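## Musty smell in kitchen cabinets, slab house, no visible leak

**tolland_mitiku** wrote:

We bought a slab-on-grade house in February and the kitchen has smelled musty ever since the weather warmed up. It is strongest when the cabinets have been closed all day. The plumber pressure tested the supply lines and found nothing. The dishwasher was pulled out and the floor under it was fine.

I had two companies come out. Puston wants to treat the wall cavity behind the cabinets and quoted me $3041. The other one, Vaderano, said to open up the drywall first and not treat anything until we know what is back there. They didn't give a price for the second part.

I also bought a cheap humidity meter and left it on the counter for a week. It reads fine in the day and goes up at night.

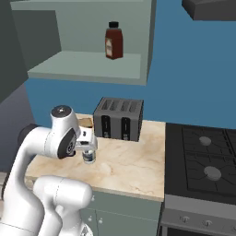

The house has central air but the kitchen only has one supply vent and no return. The range hood is a recirculating type, so it doesn't vent outside. I don't know if that matters.

Is the quote reasonable or should I be doing something else first?

Mitiku Ejigu

---

**slabguy8** wrote:

Don't pay for treatment on a wall nobody has looked inside. Cut a small hole at the back of the sink base where it won't show and look with a flashlight. Drywall patch is cheap.

---

**hgebru** wrote:

I did inspections for 10 years. Agree with the hole, but check the outside wall first. If the kitchen is on an exterior wall, look at the grade. Soil or mulch piled up over the edge of the slab is the most common thing I saw. Water gets in at the bottom plate and the back of the base cabinets smells before anything shows in the room.

Also look at where the hose bib comes through. The pipe can leak inside the wall only when the hose is running, and a pressure test with the bib shut won't find it.

Hamdia Gebru

---

**weldu_road** wrote:

I'm going to disagree with both of you. Humidity going up at night in a kitchen with a recirculating hood sounds like cooking moisture with nowhere to go. We had the same smell. I put in a ducted hood and left the cabinets open at night, and it was gone in 2 weeks. No holes in anything. 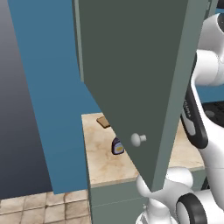

*Upper cabinet door, open*

I'd try that before cutting drywall. It costs nothing to leave doors open.

---

**slabguy8** wrote:

Leaving doors open airs out the smell. If the plate is wet it is still wet. He could be growing mold back there for another year while it smells fine.

---

**weldu_road** wrote:

He could, or he could have a dry wall with a hole in it. I said try it first, not instead.

---

**hgebru** wrote:

You can do both. A pin type moisture meter is better than the humidity meter for this. Take readings low on the drywall inside the sink base, then on an interior wall for comparison. If the two match, try the ventilation. If the sink wall is a lot higher, open it up.

---

**tolland_mitiku** wrote:

Update, November 24, 2021. Borrowed a pin meter. The wall under the sink is higher than the hallway, mostly on the left side, and that is the side with the hose bib. There is also mulch up against the siding there. I have pulled it back and shut off the bib.

Vaderano is coming back to cut the opening. I told Puston no for now. Still want to duct the hood, but that has to wait.

---

**slabguy8** wrote:

Good. Ask them to leave it open a few days before they close it up, and take your own readings.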